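Weight, Slots and Spoilage: How Udetti Handles Storage

October 2, 2020
By Lærke Eyvindsson

Most role-playing games treat the inventory as a list. Udetti, the survival game from the Codgate studio, treats it as a set of three limits that act at the same time: slots, weight and decay. Players who run out of one usually assume they have run out of all three, and they travel back to base sooner than they need to.

A new character starts with 34 slots. Ore, timber and cloth stack, tools do not. The weight limit starts at 699 units and depends on the strength rating and the pack being worn. Going over it does not stop movement. Stamina drain goes up in steps, and the first step is mild enough to ignore on flat ground.

"We tested a hard stop and dropped it," says Svend Hafstein, lead systems designer. "Players left items on the road and then forgot where the road was."

Base storage works differently. A chest has no weight limit, but every chest in a settlement draws on a shared cap of 1,728 stacks. Splitting a stack between two chests uses up two places. Sorting by material before adding more chests is the cheapest fix, and the sort command has been in the build menu from the start.

Decay is the least understood of the three. Each food item carries its own timer, and merging two stacks averages the timers by quantity. Adding one fresh fish to a large old stack does almost nothing. Cooking resets the timer, with a shorter maximum for soups than for dried meat.
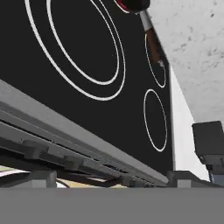 The timer also slows in cold regions. Anything stored north of Hedegaard keeps for twice as long, so large groups tend to build a second base there and move food in bulk. The trip takes one in-game day by cart – longer if the bridge at Bimdale is out.

Oi-ling Huang, who maintains the game's economy tables, expects the shared cap to rise to 2,000 with the November patch. Cart capacity will stay where it is. Timers on stacks already in storage will carry over unchanged, and the averaging rule will apply to them as before.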